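Setting up the tray-to-box exercise in simulation

This page is for students in the Stuso robotics club who have finished the joint control worksheet and can move both arms without hitting the table. It covers loading the scene, picking up the ball, dropping it in the box and saving a run that can be scored. Plan on two meetings.

The exercise is part of the qualifying round for the Grarby student challenge in March. Each team needs a set of clean runs by then, and the same scene file is used for everyone.

What you need

A club laptop or your own machine with the simulator installed. The lab computers already have it.
The scene folder, named Moreira, from the shared drive. Copy it to your own directory before you open it.
Your team's control script from the last worksheet.
A game controller, if your team drives by hand. Keyboard control works but is slow.

Step 1. Load the scene

Start the simulator and open the scene file from your copy of the folder. Textures take a while to load on the older laptops. If the table shows up plain gray, close the program and check that the textures folder was copied along with everything else.

Set the random seed to 227. All practice runs use this seed so that teams can compare results. The scored runs use other seeds, and you will not get those in advance.

Switch to the head view. You can use the side view while you are learning, but scored runs are driven from the head view only.

Step 2. Park the left arm

The task only needs the right arm. Move the left hand up and toward the tray side, open the fingers and leave it there. Write down the joint values once you have a position you like and put them in your script as the start pose. Themba Mathebula's team skipped this last year and lost several runs when the left hand drifted into the path of the right one.

Step 3. Pick up the ball

Bring the right gripper over the ball with the wrist level. Lower it slowly, stop just above the table and close.

The default closing force is 700 in the simulator's own units. Leave it alone at first. Higher values make the ball shoot out sideways, and lower values let it slip when the arm speeds up. If you do change it, change it in small steps and note each value in your log.

Wait for the contact reading to settle before you lift. Teams that script the whole motion should put a pause here of at least 2 seconds. 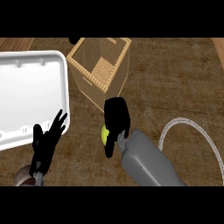

Right gripper closed on the ball, in front of the box. Left hand raised by the tray.

When you are driving from the head view, the gripper fingers hide a lot of the ball. Do not try to judge the grip by eye. Use the contact reading in the lower panel, and if it is jumping around, open up and try again.

Step 4. Lift and move over the box

Raise the gripper straight up until it is clear of the rim of the box, then move across. Going up and across at the same time is faster, but the box is light and will slide if you clip the rim. A run where the box has moved is still valid, though it costs points.

Center the gripper over the opening. The inside of the box is darker than the table, which helps when you line up. Octavio Alvarado wrote a short overlay script that draws a crosshair under the gripper - it is in the shared folder and anyone can use it for practice. Turn it off for scored runs.

Step 5. Release and save

Open the gripper fully. Let the ball come to rest before you stop recording. The scorer checks the ball's final position, so a recording that ends while the ball is in the air counts as a miss.

Save the run under your team name and run number, with no spaces. The scorer cuts off any run longer than 3380 simulation steps. Most teams go over that limit on their first tries and are well under it after a meeting or so of practice.

Common problems

The gripper closes but the contact reading stays at zero. You are probably too high. Lower the arm a little and repeat.

The arm shakes while holding the ball. Your control loop is running too fast for the laptop. Use the slower rate from the Sturken settings file.

The ball bounces out of the box. Release lower.

The scene will not reset. Save your script, close the simulator and open it again. Simão Mota is looking into this one.

Handing in your log

Upload the saved runs and a one-page log to the team folder. The log should list what you changed between runs and why. Miroslava Yatsenko reads the logs and will send yours back if it only has scores in it. Questions about the scene file go to Adelino Morais.

Last updated 16 November 2023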